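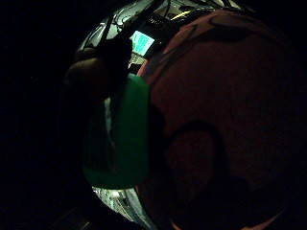
Camera view from the hand-held gripper, green object beside a maroon surface.

Recording hand demonstrations for Puvach: a guide for new demonstrators
Written by Khang Hứa. Last updated October 3, 2022

In this guide I explain how we show a task to the Puvach arm by hand. We have two ways of doing it, the hand-held gripper and the sensor glove. Both are recorded with the Trestent software, and the files go to the same folder, so most of the steps are common. If you have used only remote control with the joystick until now, please read everything one time before you start, as some habits from the joystick are not good habits here.

What you need

A laptop with Trestent installed and charged
The gripper or the glove, with its cable
The printed marker for the glove, flat and clean
A table with some space around it
The objects of the task
The task sheet

Choosing the tool

Take the gripper for rigid things which are picked up and put down again. Take the glove for cloth, bags and everything where the fingers do different jobs. For a few tasks you can use either one, and then the task sheet decides. Please don't mix the two in one session. Trestent will accept it, but the person who sorts the files afterwards will not be happy with you.

Step 1. Prepare the place

Look for the lights first. A marker with a strong reflection on it is lost by the camera, and a clear plastic or glass surface can give you bright spots in the gripper view. Move the table a little, or turn yourself, and check the preview again. It is usually enough.

Put the fixed camera where it sees your hand during the whole movement. Do the movement slowly with nothing recording and watch the preview. If your own arm hides the marker in the middle of the task, the camera has to move to the other side.

Step 2. Check the picture from the gripper

The gripper camera is very near to the objects, so a rounded thing of ordinary size can fill half of the view. Your other hand can fill it too, and also a thumb at the top. For two-handed tasks we accept this. For one-handed tasks, keep the second hand on your knee.

When the view is too dark, don't raise the exposure in Trestent above 30. The movement becomes blurred and we cannot use it. Bring a lamp, or go to a brighter table.

Step 3. Put on the glove

Close the wrist strap before you connect the cable. Lead the cable up across your chest or over the table edge, with enough slack that you can stretch the arm fully. If the cable pulls on the glove when you reach, the sensors will give small wrong values, and you will not notice it until the replay.

The marker sits on the back of the hand. It doesn't need to be straight, the software calculates the angle, but it must not be bent or loose.

Step 4. Calibrate

Press Calibrate, open the hand flat, wait for the sound, then close it to a relaxed fist and wait again. The score should be 70 or higher. With a lower score, open the strap, place the glove again and repeat. Yến Chu found out that the score drops when the fingertips are not pushed completely to the end, so try this first.

Do the calibration again after every break, also a short one.

Step 5. Record

Start the recording with the hand still, above the table. Hold it there for a moment. Do the task. Return the hand to the same height and hold again before you stop. These two quiet parts are used by Trestent to cut the file, and if they are missing we must cut it manually.

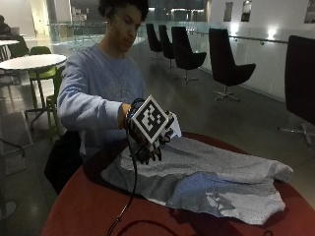 With fabric, come down from above and close the fingers only when they touch it. Don't drag the hand over the cloth to find a good fold – the robot will learn the dragging as well. Look at the cloth before you start, decide the point where you want to grip, and go there directly. If you miss the fold, continue and finish the movement in a natural way, then mark the file as "retry". We keep the retries, they are useful for the training.

Speed is a common question. Go slower than you would at home, but not so slow that the movement comes in pieces. The arm in Gondville replays at your speed, and a hand which stops and starts makes the arm stop and start.

Change the position of the object between the recordings. New people like to put it back in exactly the same spot, probably from politeness, and then the robot knows only that spot. For cloth, lift it and let it fall again.

Step 6. Look at the replay

After each group of recordings open the replay and check these points:

The marker outline stays green during the task
The finger lines close at the moment of the grip
There is no jump in the hand position
The quiet parts are there at the start and the end

A jump almost always means that the marker was hidden. Delete the file, change your position a little, and record it again.

Step 7. Save and name the files

Use the task name, your initials and the running number. The number always has four digits, and from 1,000 a new folder begins. Please don't write comments in the file name. There is a notes field for this.

Known problem

If Trestent shows error 43, the glove has lost its connection. Pull out the cable, wait until the light goes off and connect it again. The last recording is still saved, but it can be incomplete, so check it in the replay.

Questions about the glove go to Yến Chu, questions about the gripper and the software to me. The spare markers are in the Tạ box, under the charger.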